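June 2026 – bench notes, stone care

Back on the poultice problem, then. The Holurton hearth slab still has that oily patch near the back corner, and I've now had two goes at it with whiting and a splash of solvent. First go I mixed it far too runny (it slid off like custard!), so the second was more of a peanut butter, 500 g of powder, spread thick and left under cling film for 8 hours.

Better, I think. The Van Acker book says to take the film off for the last stretch so the paste can dry out and pull the oil up with it, and I'd skipped that completely. Must try it properly before anyone reaches for the polishing pads. Also, whoever put the vinegar back on the stone shelf – please don't, it etches calcite in no time and we had all this in December.
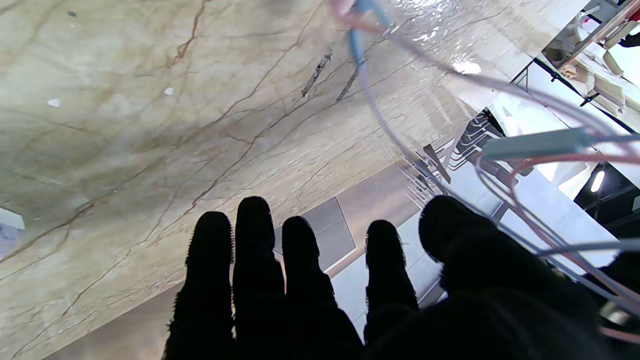 *Reading time: 1 minute*

Pale marble with brown and rust-coloured veining is the sort I'd be most careful with, as the veins can carry iron and too much water may bring out more rust. So distilled water only, and not much of it. Still to do: order more whiting from Mevus, and find the 1,000 grit pads.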